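Progress report to the Ghaffari Fund, second reporting period
Project: Arnau (robot-assisted recovery of parts from desktop computers)
Prepared by: Warrick Wihongi, Skitham Workshop
Covering: January to March

## Summary

Most of this report covers the demonstration visit in March, which was the main item due in the period. The visit went ahead on the Wednesday we had agreed with you. The arm removed a processor from an open desktop tower in front of the visitors, and it also failed to do so, and both are set out below. The work is on schedule apart from the memory module task, which has slipped by a month. Spending is within budget.

We are asking for one change to the plan for the next period. It is described under "Change requested".

## Work before the visit

At the end of the last period the arm could reach the processor socket in a tower on the bench and stop over it, but it could not lift anything out reliably. The grip was the weak point. The fingertips slid off the edge of the processor when the arm came in at even a slight angle.

Zixuan Wan spent January on the approach path. The arm now comes in from a fixed height and corrects its position once, using the wrist camera, before it goes down. The earlier version corrected all the way down and tended to hunt from side to side in the last part of the move. The new one is slower to start and steadier at the end.

Shahram Bagheri rewrote the stop rules over the same weeks. If the fingers meet resistance where none is expected, the arm holds still and waits for an operator. It used to back away by itself, and on one of our scrap boards it pulled a memory latch off while doing so. We have had no damage of that kind under the new rules.

The risk assessment was revised in February and signed off by the building manager. A copy went to your office with the visit papers.

## The visit

Hooman Esfahani attended on behalf of the Fund. Mohammed-Awal Darko came from Grellberg Recycling, who supply the scrap towers and would be the first users of the cell. He brought two of his dismantling staff, which was useful, as they asked the most practical questions of the day.

The programme was:

- 10.00: arrival, safety talk, short account of the project so far
- 10.30: manual removal of a processor, done by one of the Grellberg staff
- 11.00: demonstration of the arm
- 12.15: lunch
- 13.00: discussion of results and next steps
- 14.30: close

We put the manual removal first so that visitors would have something to compare the arm with. It was done in well under a minute, cooler included. The arm is a good deal slower than that and we said so at the start.

For the robot part we used one of the Dell towers from the Grellberg delivery. It was laid on its side with the panel off. The cooler had been taken off by hand that morning, and the graphics card, power supply and hard drive were left in place. Grellberg had asked for this. In their own line the large parts come out last, and they wanted to see whether the arm could work around them.

Zixuan ran the arm and Shahram stood at the stop button. The task was divided into stages and the arm paused after each one so that people could come up to the barrier and look. Between attempts the processor was put back and the arm returned to its start position.

There were three full attempts:

1. The arm found the socket, went down and closed on the processor, lifted it clear and put it in the tray. No help was needed.
2. The arm went down slightly off line and a fingertip touched the socket frame. The stop rule worked as intended and the arm held still. Shahram ended the attempt and the arm was brought up under manual control. We inspected the socket afterwards and found no damage.
3. The arm was restarted from its home position and completed the task, with one pause for an operator to confirm the grip.

In all three the socket lever was opened by hand. The arm cannot yet do this, and it was in the notes sent out before the visit.

After the third attempt Mr Darko asked whether we could turn the tower a little on the bench and try the approach again. We did this without closing the gripper, as that position had not been checked beforehand. The arm located the socket correctly. We have not counted it as an attempt.

Views of the work from the bench camera and the wrist camera:
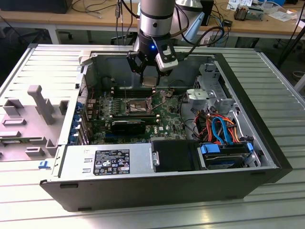
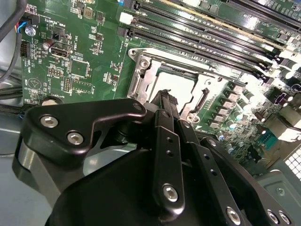
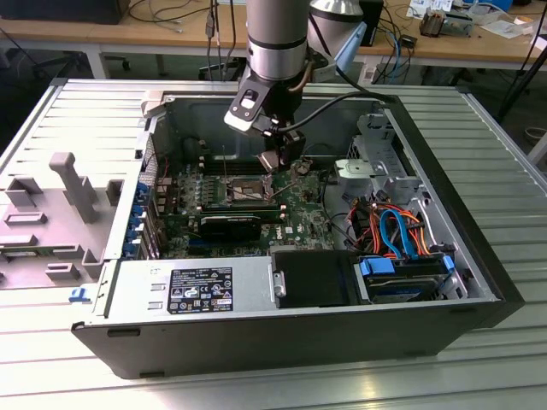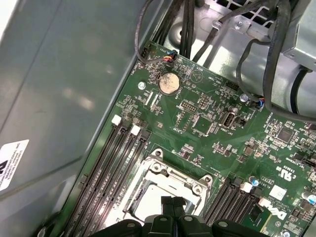
## What the visitors said

Mr Esfahani's comments were mainly about reporting. He would like future reports to give the time taken for each stage as well as whether it was completed. We already log this and will include it as a table from next time. He also asked that failed attempts be sorted by cause, with a plain description of each.

The Grellberg staff made these points, which we have added to the work list:

- Many towers arrive with thermal paste spread well past the edge of the processor. Our test units are cleaner than theirs. They will send a batch that has not been wiped.
- Loose cables are a bigger nuisance in practice than tight spaces. In their experience a cable lying across the memory slots is common, and they would normally just push it aside.
- The pause for an operator is acceptable if one person can look after more than one cell. If it needs someone standing beside it all day there is no gain for them.
- The tray should be within reach of someone sitting down.

One of them also pointed out that our bench is higher than theirs. That affects where the arm would be mounted, and Shahram is going to measure up at Grellberg in April.

Mr Darko said that the second attempt had been as useful to him as the others, as he had been told about the stop rule and had wanted to see it. He was less satisfied with the speed. His view is that the arm would have to do the lift in half the present time before he could put a case to his own managers. We think this is a fair target, though we would not promise it within the current grant.

## Problems and how we are dealing with them

**Fingertip contact with the socket frame.** The log from the second attempt shows that the wrist camera took its position from a bright reflection on the metal frame and not from the edge of the socket opening. The overhead lights had been turned up for the visitors. Zixuan has fitted a diffuser over the nearest light and is changing the check so that it uses more than one edge. We will test this with the lights at both levels.

**Cable on the arm.** The cable from the wrist hangs closer to the work than we would like when the arm is at its lowest. It has not caught on anything. We are going to try a longer clip and a different route along the upper arm.

**Memory modules.** The original plan had the arm removing memory modules by the end of March. Opening the latches at the ends of the slots has been harder than we allowed for, and Zixuan's time went to the processor task ahead of the visit. The arm can open a latch on a bare board on the bench. It has not yet done it inside a case. The new date is the end of April.

**Staff time.** Shahram was away for two weeks in February. Testing was stopped for that time, as we do not run the arm with one person in the room.

## Spending

The cost of the visit, including travel for the Grellberg staff, lunch, the barrier hire and the printed safety notes, came to £2,626. This is inside the sum set aside for it. The barrier was the largest item. We have asked the hire firm for a price to buy it, as we will need it again for the final event.

Nothing was spent from the equipment line in this period. The replacement fingertips ordered in December were paid for in the last one. A full statement is attached separately.

## Change requested

The plan for the next period includes a second demonstration at Skitham, using the same type of tower. We would like to hold it at Grellberg's site. The reasons were discussed after lunch on the day and Mr Esfahani asked us to put them in writing.

At Grellberg the arm would be tested on towers as they come off the lorry, at the height their staff work at, and with their lighting. We would learn more from that than from repeating the demonstration here. The arm and bench can be moved in a hired van. We would need up to three days there to set up and check everything before any visitors come in, and Mr Darko has offered a bay at the end of the dismantling hall.

There would be an added cost for the van and for two people to stay nearby. We believe it can be met from what is left in the visit budget, and we are not asking for more money. Their site insurance would need to be checked first. Mr Darko has started on this.

We would be grateful for a decision by the end of April so that the bay can be kept for us.

## Work planned for April to June

- Finish the change to the position check and test it under both light levels (Zixuan)
- Measure the bench and bay at Grellberg (Shahram)
- Memory module removal inside a case, on one type of tower
- Trials on uncleaned towers from the new Grellberg batch
- First trials of opening the socket lever with the arm. This is early work and may not be ready to show at the second demonstration
- Stage times and failure causes reported in the form asked for by the Fund

The attempt logs from the visit are available if you would like them. Questions about the spending statement should come to me, and technical questions can go straight to Zixuan Wan.

Warrick Wihongi
Project manager, Arnau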